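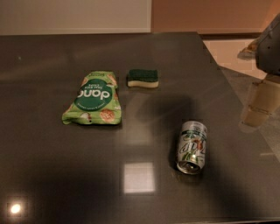
A snack bag, a sponge and a soda can on the practice table, with part of the robot's arm at right. Photo: Skidura

Skidura Opens Collection of Tabletop Robot Examples at Its Hetstead Site

HETSTEAD, Nov 8, 2024 – Skidura, a developer of learning software for robots in homes and small offices, announced today that it has started the second stage of Clokiso, its program for collecting examples of simple table work. The company plans to record 3000 examples before the end of December. The first stage, which finished last month, gave 2107 examples that passed the review.

In Clokiso, a trained operator guides the robot arm through a short task, such as picking up one object and placing it in another part of the table. The camera view and the movements of the arm are saved together. The learning system then studies many of these recordings and tries to do the same task without the operator.

The second stage is made with ordinary things that people leave on a table: snack bags, kitchen sponges, drink cans and similar items. Such objects are difficult for a robot in different ways. A bag changes its shape when it is held. A sponge can be pressed. A can may roll when it lies on its side, and its metal surface reflects the light of the room.

"In the first stage we used mostly wooden blocks and plastic cups, and the system learned these quite well," said Gwilym Humphreys, head of data collection at Skidura. "But our customers do not have wooden blocks on their tables. We want that the system meets the real objects early, also the ones which are wrinkled or shiny."

The table surface was also changed for this stage. The tables of the first stage had a mat cloth cover. Now a part of the recordings is made on dark, glossy tabletops, where the objects and the ceiling lights are reflected. According to Mr. Humphreys, the earlier version of the system sometimes reached for a reflection and not for the object.

The work is done at 8 stations, each with one arm and one operator. Before every recording the operator places the objects in a new arrangement, following a card which is given by the planning software. Attempts in which the object is dropped are not deleted. They receive a separate label and are kept for the study of mistakes.

Each operator completes a training of 40 hours before his or her recordings are included in the collection. A second person reviews every recording and may send it back if the task was not done according to the card.

The review tools were prepared together with Craddock, a software company which has worked with Skidura from the beginning of the program. Craddock will also prepare the written guide to the collection, with the list of tasks and the meaning of all labels.

Skidura intends to offer a first part of the Clokiso collection to university laboratories without a fee. Laboratories that wish to receive it can write to the Clokiso team at the Hetstead office. The conditions of use will be sent together with the guide.

About Skidura
Skidura develops software that helps robot arms to learn everyday tasks from human guidance. The company has its office and its recording stations in Hetstead.

Press contact
Gwilym Humphreys, Head of Data Collection
Skidura, Hetstead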